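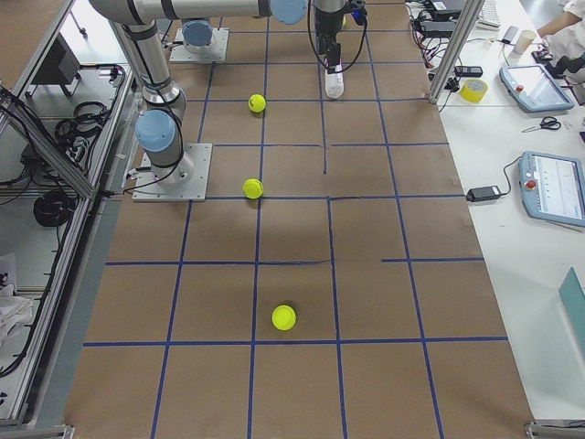 Atelier cuisine de septembre, les nouvelles en vitesse

Le pain d'abord. On garde la recette au levain de seigle d'Yvonne Dobson, celle d'Overthorpe, mais avec moins de sel : 4 g par petit pâton, pas plus. Pétrir court, laisser reposer sous un torchon, rabattre une fois. Ceux qui ont un four capricieux — baissez dès que la croûte prend couleur. Marjorie Tindall met une poignée de graines de carvi, c'est très bon aussi.

Pour la soupe de courge, erreur dans le dernier numéro, désolée : c'était 289 g de pois cassés et non 143. Plusieurs l'on faite quand même, parait que ça passe, un peu claire. Ajoutez une pomme de terre râpée. 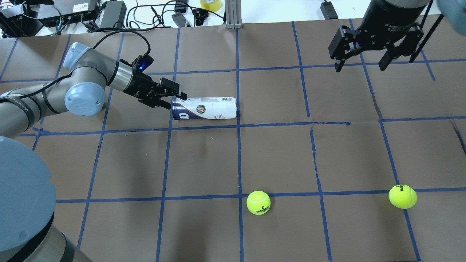

Laisser mijoter jusqu'à 40 minutes à couvert, mixer la moitié seulement. Crème ou pas, au choix. Le reste se congèle bien.

Reste à caler le menu d'octobre. Dennis Hollis propose des chaussons au fromage, Guangming Shen des raviolis vapeur (farce chou et gingembre, pâte maison). Envoyez vos préférences à Jordan Mapplebeck avant la fin du mois. Et rapportez vos bocaux vides svp, les grands surtout, on en manque pour les pickels.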